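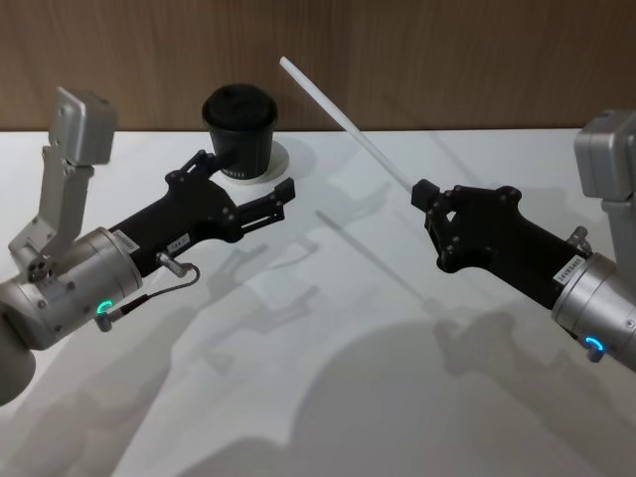
The project described in this report was carried out by Rosalie Thaler and Ronaldo Castillo as the practical part of the second-year automation course. Its purpose was to find out whether two small robot arms, mounted at a shared workshop bench and programmed by students, could handle a drinking straw together and bring it to a lidded cup. The work was done at the Holloway community workshop, where the arms are bolted to either side of a white table. A straw was chosen because it is light, bends easily and gives a gripper very little to hold. With the straw closed in the right gripper and the left gripper open near the cup, the free end of the straw is a long way from the fingertips, and any small error in the angle of the wrist is multiplied along that length. The whole of the first month was spent on this one problem.

Background

The course requires each pair to choose a household action that a person performs without thinking and to divide it into steps that a machine can follow. The pair first proposed folding a dish towel. This was withdrawn in March, after the instructor pointed out that another pair had already reserved it. The straw task was approved as a replacement on the condition that both arms take an active part.

Earlier reports in the Dedinthorpe course archive deal mostly with rigid objects such as blocks and bolts. One report, on the sorting of pens, was useful for its notes on finger pressure, and its starting values were adopted here.

Equipment and Setup

The control program was written in Utby, the scripting tool installed on the workshop computer. Positions were recorded by guiding each arm by hand to the desired point and saving it under a name. The saved points were then joined into a sequence and played back at low speed.

The position of the cup was fixed for all trials. During the first sessions it had been placed by eye, and the results could not be compared from one session to the next. A mark on the table solved this. Bench height and overhead lighting were left as the workshop had them.

Cable routing took more time than planned. A cable that hangs too low can catch when the wrist turns, and a cable that is too short limits the turn itself. The pair settled on a loop with some slack and checked it by hand before every session – a step that was later added to the written procedure.

Procedure

Each trial followed the same order. One arm took the straw from the operator, the second arm approached, and the straw was passed or steadied before being moved toward the cup. The operator kept one hand near the stop button throughout. A trial was recorded as complete only if the straw reached the cup without being touched by a person after the start.

A total of 144 trials were run over 12 sessions. Trials stopped by the operator were entered as failures, including 7 that were stopped only because of noise from the next bench.
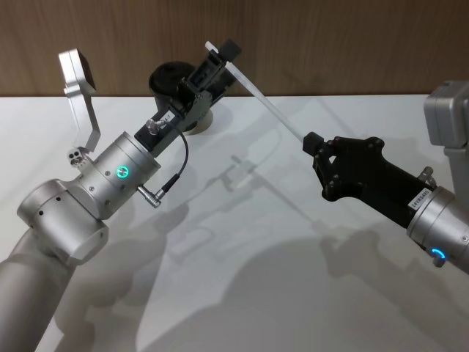
The transfer between the two arms proved to be the most demanding part of the sequence. If both grippers pull, the straw bows; if one opens early, it drops. The program therefore needed a short period in which both arms were in contact with the straw and neither was moving. The approach that gave the most consistent results had the left gripper pinch one end while a fingertip of the right gripper met the other, so that the straw lay between them at a slant. From this position the right arm could close slowly, and the left arm was told to wait for two seconds before doing anything further.

Results and Discussion

Failures in the early sessions were nearly all drops during the transfer. After the waiting period was added, drops became uncommon and most of the remaining failures were missed approaches to the cup. These were traced to the straw being handed over at slightly different angles by the operator. A simple holder would remove this difference, and a design for one, under the working name Zasent, is included in the appendix.

The pair also notes that finger pressure was set once and never changed during a trial. A lower pressure in the waiting period might reduce bowing – this was not tested.

Division of Work

Rosalie Thaler wrote the sequence program and kept the trial log. Ronaldo Castillo was responsible for the bench, the cables and the safety checks. Both took turns as operator, and both contributed to this report, which was submitted in July 2022.

The trial log, the program listing and the drawing of the holder are attached as Appendices A to C.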